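Workshop notebook, Wurkdale
January 17, 2018
Entry by Zahira Majimbun

Small parts, at last!

I have been wanting to sort out the small parts since September, and today we got properly stuck in. Up to now everything under the size of a thumb has lived in jam jars, coffee tins and the bottom of Senthil's coat pocket. Looking for a washer meant tipping a jar out, finding three things you wanted last month, and putting the lot back. So this entry is long, and mostly about drawers, and I make no apology for it.

What we had to sort

Jayanthi weighed the fixings from the Climar job and worked it out at up to 2,000 pieces, most of them M3 and M4. On top of that there are the leftovers from the Nitbridge stands (self-tappers, a great many rubber feet, the springs we over-ordered) and the tin Gopinath brought with him when he moved benches. The tin is a marvel. Brass thumbscrews, tiny hinges, a bag of knurled nuts that must be older than I am. I could have spent the whole morning in there, and I did spend a fair bit of it.

Aishwarya set the rule early on: if we can't name what it fits, it goes in the "odd" tub and doesn't get a drawer. Harsh, but it kept us moving. I argued for the hinges and won.

The organiser

We settled on the yellow and black one with the carrying handle on top. I like it enormously. It's compact, it can go to the job instead of the job coming to it, and the clear fronts mean you get a fair idea of what's inside before you pull anything. The yellow edging round each compartment is a great help too, as my eye goes straight to the right row even from the other side of the bench.

The drawers sit in three rows. The bottom row is three smaller ones side by side, and the centre one above them is taller than its neighbours and comes down into the middle row, so there's one good deep drawer right in the heart of the thing. We had a long and very enjoyable disagreement about what deserves the deep drawer. Senthil wanted the springs. I wanted the rubber feet, as they are bulky and weigh next to nothing. Gopinath said long screws, standing up, points down, and once he'd said it we all went a bit quiet. Long screws it is.

Laying it out on the board

I did the planning on the big white board, flat on the table with the organiser towards the back. I recommend this to everyone. A dropped M2 nut on the bench top is gone for the week, but on matt white you spot it straight away, and there's loads of space in front for sorting into heaps. Keep the drawer fronts facing you and you can pull one out, fill it and push it home without turning the cabinet round each time.
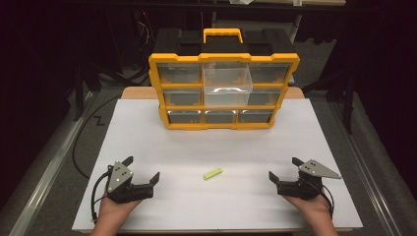 Who goes where (version 2)

Top left: M3 screws, short. We reach for these more than anything else, so they get the easy corner.
Top right: M4 screws, short.
Centre, tall: long screws, M3 and M4 together, in paper sleeves so they don't tangle.
Middle left: nuts, M3 and M4, in two little bags.
Middle right: washers, plain and spring. Spring washers in their own bag, please, they hook on to everything.
Bottom left: springs.
Bottom centre: thumbscrews and knurled nuts from Gopinath's tin.
Bottom right: hinges (hooray).

Rubber feet go back in a jar. I lost that one.

Version 1 had the washers along the bottom and the springs above. Jayanthi pointed out that we want washers every time we want a nut, so they ought to be on the same level. Quite right, and it now reads across the cabinet the way you'd put a joint together.

Labels

Not done yet, and I'd like a proper think first. Putting a label on the clear front hides the very thing I like about it. Aishwarya's idea is a narrow strip on the yellow edging, which would leave the front free, but I don't know how well tape will hold there. I'll try one strip on the bottom edge and leave it for a week. If it curls, we go to a card tucked inside, facing out, with a sample screw taped to it. I secretly hope it curls, as I love the sample card idea. Senthil has lovely small capitals, so he's on lettering either way.

Filling

Count for the M3 short screws was 263, done by hand by Jayanthi, who wanted a figure for the reorder sheet. That's plenty for the next lot of Venkataraman brackets with some to spare. She's written it on the sheet by the door. Please cross off what you take from the drawer, even if it's only a few.

Don't fill any drawer to the brim. I did a trial with the nuts in a heaped tub of much the same size and they were over the side the moment I nudged it. Two thirds full and they stay put, and you can still get your fingers in.

One thing about carrying it: check every drawer is pushed right in before you take the handle. I know, I know. But I have picked up a cupboard of beads in a previous life and I found the last one four years later.

Still to do

- Test strip of tape (me)
- Sample cards, if wanted (Senthil)
- Go through the "odd" tub with Gopinath, who thinks he can name at least half of it
- Wash out the jam jars, keep 5 for feet and cable clips, the rest can go home with whoever makes jam
- Ask Nitbridge if they want their spare springs back before we give them a drawer for good
- Find somewhere for the M2 stuff. There isn't much, but it gets lost if it shares with anything bigger. Possibly a pill box?

Added later: Gopinath has already named eleven things from the odd tub, including a part of the old guillotine that we've been managing without. It goes back on the guillotine tomorrow. Aishwarya has asked for the tub to be moved off her stool.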